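Distillerie Clollberg, gin « Eren », édition 2024. Bouteille de 50 cl, fiche rédigée par la cave Dikstead.

## Ce que dit l'étiquette

« Gin de montagne, baies cueillies à la main, petit lot. » Un petit lot, chez Clollberg, c'est 1 625 bouteilles. Admettons. La main qui cueille, on ne peut pas la vérifier, et la maison n'indique toujours pas d'où vient l'alcool de base. Nous avons posé la question en décembre. Pas de réponse. 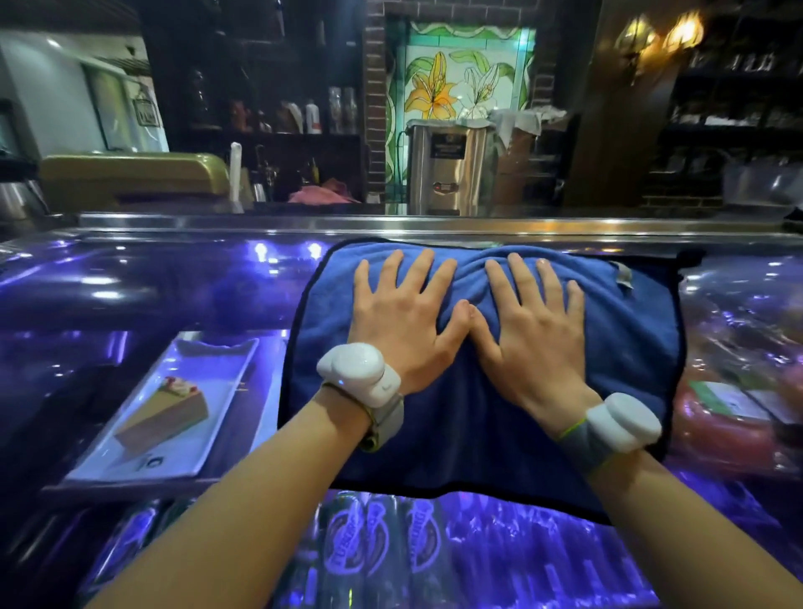 Torchon bleu en microfibre, sur le comptoir vitré.

## Ce que dit le verre

Le nez est net : genièvre, zeste de citron, un peu de résine. En bouche, la myrtille annoncée reste introuvable. Hsin-yi Liu y a perçu du poivre blanc, Vittoria Bianchini surtout de l'alcool. La finale est courte, un brin sucrée pour un gin qui se dit sec. Avec un tonic ordinaire, il se défend bien ; pur, on cherche ce qui justifie le prix.

La cuvée précédente, Plaston, avait plus de relief et coûtait moins cher. Il nous en reste 5 bouteilles.
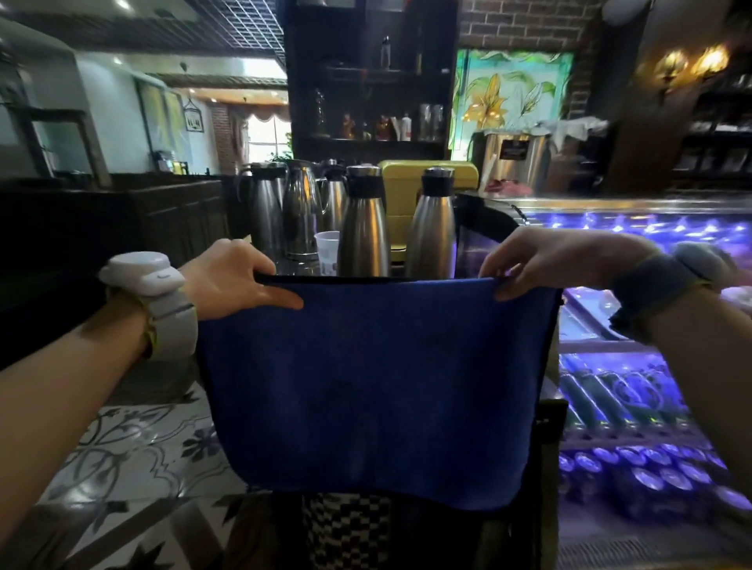 ## Caractéristiques

- Référence : 516
- Contenance : 50 cl
- Prix : 83 €
- Aromates déclarés : genièvre, citron, myrtille, angélique
- Bouchon : liège, assez serré
- Étui : carton, en supplément

Le numéro de lot est imprimé au dos. Il ne renseigne ni sur la date de distillation ni sur celle de la mise en bouteille. Retour possible si la bouteille n'a pas été ouverte.

Fiche mise à jour le 18 mars 2024.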